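Halletti has put the last unsold apartment in its Trorkness building back on the market, this time at 924 square feet. In January it was listed at 50 more. The walls have not moved.

"We remeasured," said sales agent Lech Nowakowski, who has now shown the place to 10 buyers and one man looking for the elevator.

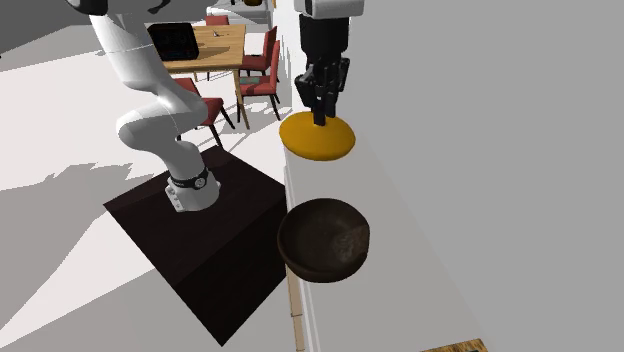

A long white counter with a strip of light wood along its side.

The asking rent on the parking space is unchanged, and so is the view – chiefly of the Sisay building next door, which is also for sale. Monthly fees rise by $1,000 on Friday. Open house starts at noon.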